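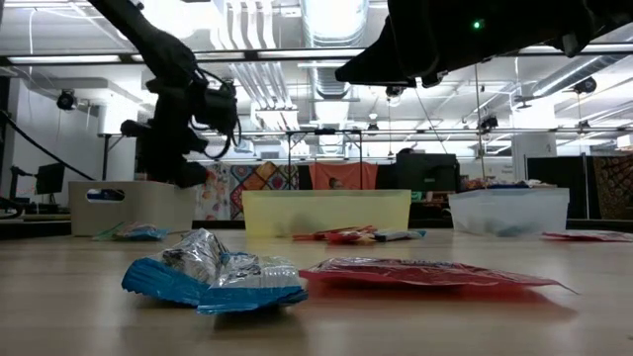 Storage bins in beige, yellow and clear, with snacks on the table in front.

Haslam Open-Top Snack Bins

By the Korkton shop desk
March 2020
3 min read

Search products, guides and spare labels Go

Haslam bins are open-top plastic bins for shared snack tables, break rooms and pantry shelves. They are meant for small wrapped food: chips, candy, bars, cookies and anything else that comes out of a big box and ends up spread across a table. Korkton stocks them singly and in sets of five.

Colors

The range comes in beige, translucent yellow and translucent clear. The beige bin has an oval cut-out handle in the front face, so it can be pulled forward off a shelf with one hand. It hides most of what is inside and suits backup stock or food that looks untidy when the bin is half full.

The two translucent finishes let some of the contents show through the wall. You won't be able to read a label through them, but you can usually tell from across the room whether a bin needs filling. Yellow is the one most offices pick for candy. Clear works well for mixed items.

All three can be used side by side. If you keep one color for each kind of snack, people learn it within a few days and the labels matter less.

What fits

Foil snack bags take up more room than their weight suggests. Stand them on end with the crimped edge up and they pack closer than they do lying flat. Candy packets can go in loose. Wrapped bars do best in rows along the long side, with the newest at the back.

Flat wrappers and thin packets tend to slide under everything else. Put them in a bin of their own, or use a Turum divider (sold separately), which stands across the bin and splits it in two. The divider lifts out for washing.

Do not use the bins for hot food or for unwrapped food. They have no lid and they are not airtight.

Setting up a table

Clear the table before you start and put the bins down first. Leave a hand's width between them so each one can be picked up without moving its neighbor. Then tip the snacks out in front, sort them by type and load the tallest packets first. Set aside anything with a torn seal or a past date.

For a table that people reach from both sides, keep the bins in a single line down the middle. Against a wall, two rows are fine — put the beige bins behind and the translucent ones in front.

Care

Wash by hand in warm water with a little dish soap and dry with a soft cloth. Scouring pads will scratch the clear finish. Sugar and salt collect in the bottom corners, and a soft brush gets them out. Bins can be stacked empty for storage. Stacked bins sometimes grip each other — twist the top one slightly and it will come free.

Ordering

Single bin, any color: item 145
Set of five, mixed or one color: item 551
Turum divider: ordered by color, clear or beige

Mixed sets are packed with two beige, two clear and one yellow unless you ask for something else in the order notes. Label holders clip over the rim and are sold in packs of five.

The Faltano wire rack listed with this range until February is no longer stocked. Existing racks will still hold the Haslam bins, but replacement feet are not available from us.

Returns are accepted on unused bins in the original wrap. For larger orders, or to ask for a sample in one color before you buy a set, contact the Korkton shop desk and include the item number.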